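Looking after a stainless steel sink

Stainless steel is forgiving, but it marks easily and the marks build up. Most of what follows takes a couple of minutes at the end of the day. The water in Drestby is hard, so there is a fair bit here on limescale.

Daily
Rinse both bowls after the last of the washing-up and wipe them with a drop of washing-up liquid on a soft cloth. Go with the grain of the steel. Dry with a tea towel. Water left to stand is what makes the white spots.

Wire grids
A grid saves the bottom of the bowl from pan scratches, but grease collects on the underside. Lift it out once a week and soak it in hot water and soda crystals, then go over the feet with an old toothbrush. If the rubber feet have gone, replace them before you put the grid back. A set of 8 from Tatlow cost me less than a cup of tea out.

Limescale round the tap
Soak kitchen paper in equal parts white vinegar and water, wrap it round the base of a chrome tap and leave it for 14 minutes or so. Rinse well. Keep vinegar off marble and other natural stone.

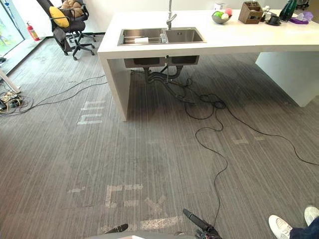 Sorcha Fahy wrote in to say that with a double sink she keeps one side for washing and leaves the other completely clear, so there is always somewhere to drain pasta or fill the kettle. She also gives the waste on the spare side a flush of hot water every few days, as the trap dries out and smells if it never gets used.

Under the counter
Where the pipes are in the open, as they are under some islands, they gather dust and want a wipe now and then. Run a sheet of dry kitchen paper round each joint while you are down there. A damp patch on the paper means a joint needs looking at. Flexible hoses should curve gently, with no kinks, and cables are best clipped up well away from them.

White worktops
Wipe up tea, turmeric and beetroot straight away. For a stain on solid surface, use a paste of bicarbonate of soda and water on a damp cloth, in small circles, and rinse. Hot pans go on a trivet.

Do not use
Wire wool, neat bleach, or silver dip. Bleach left in a steel bowl overnight can pit it, and pits do not polish out.

Jocelyn Bergeron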